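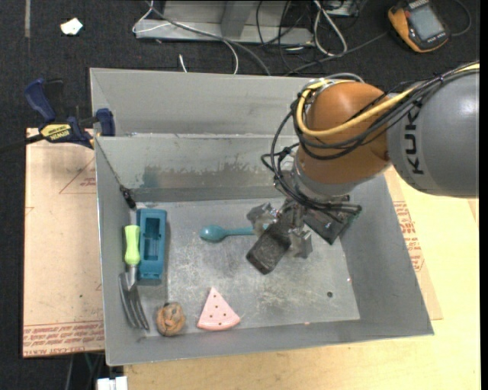
4.2 Comparison of gripper configurations

We compared two finger configurations on the same arm and the same bin. The first, which we call the fixed set, holds both fingers at a constant opening angle and closes them in parallel. The second, the Ursu set, lets each finger rotate on its own before closing. Both were mounted on the KUKA arm at the Vamthorpe lab and driven by the same controller, so that only the gripper changed between runs.

The arm reaches into a grey metal bin clamped at the rim (Figure 3). Objects were drawn from the Gukis household set and placed by hand before each run. The selection was meant to mix shapes that are easy to grasp with shapes that are not. In Figure 3 the gripper is over the handle end of a plastic spoon, and a garden fork, a long plastic case, a brown textured ball and a pink wedge lie elsewhere on the bin floor.

Each configuration was run for 13 sessions. A session ended when the bin was empty or when the controller reported 12 failed grasps in a row. Across both configurations we logged 2043 grasp attempts, of which 1349 ended with an object lifted clear of the rim. An attempt was scored as failed if the object slipped before that point, even if the fingers had closed on it.

Most of the difference between the two sets came from thin objects lying flat. The fixed set tended to push the spoon along the floor before the fingers met under the handle. The Ursu set could turn one finger down beside the handle and bring the other in from the side, which took longer but slipped less often. For round objects we found no clear difference. Both sets did poorly on objects close to a wall, where the sloping sides leave little room for the outer finger.

Cable routing limited the wrist more than we expected. At large wrist angles the controller stopped the arm to protect the wiring, and we counted these stops as failures. Filip and Tsegaye repeated two of the sessions with a smaller wrist range and saw fewer stops, but also fewer usable grasps near the corners. We kept the original range for all results reported in Section 5.

Figure 3. Robot arm and gripper working in the bin during the comparison.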